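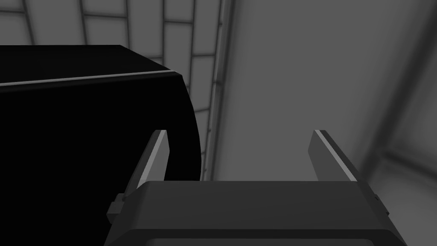

Do my choices in episode one of Flodard carry over if I start episode two on a different computer?

They do, as long as you copy your save folder across before you launch episode two for the first time. The game looks for a finished episode one save when it starts, and if it can't find one it quietly picks a set of default choices for you and never mentions it.

September 2025
Posted by Abla Masri in Adventure Games Help

We use cookies to remember your settings and keep you signed in. Accept / Manage

A bit more background from me, as I've read the replies and still feel slightly lost! I played the whole of episode one on my old laptop over a rainy fortnight in April and loved every minute (the ferry chapter especially, I had to put the kettle on afterwards and have a little sit down). Now I've got a new desktop and I'd hate for the inspector to forget that I let Randura go at the harbour. My save says 26 clues found, if that helps anyone. Where is the folder, and do I need all of it?

Hadi Ghanem

Hello Abla, and what a lovely choice to have made at the harbour, I did the same. The folder is called Flosine and it sits inside your Documents. Copy the whole thing, please, and don't just pick out the newest file, as the choices are kept separately from your place in the story. I made that mistake myself and had to play the last two chapters again, which was no great hardship but did take up an evening. Put it in Documents on the new machine, start the game, and choose Continue Story. You should see a short recap with Randura in it. If the recap shows the arrest, quit straight away before it autosaves and check the folder went to the right place.
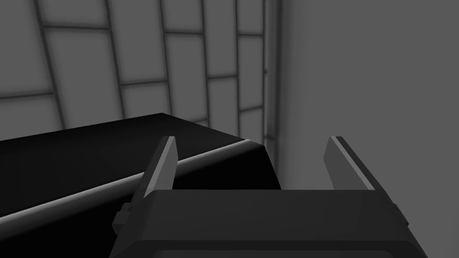 More replies

Chuang

cloud saves work too but only if you turned them on BEFORE finishing the episode. mine were off. also you don't need 100 per cent on the clues, it makes no difference to episode two as far as I could tell

Abla Masri

Thank you both so much! I found Flosine exactly where Hadi said, moved it over on a memory stick, and there was Randura in the recap, waving from the boat. I'm off to make a sandwich and start episode two properly.

Related threads
Flodard episode two: stuck at the lighthouse door
Subtitles too small on a television
Can I replay one chapter without losing my save?
Point and click games for a nervous beginner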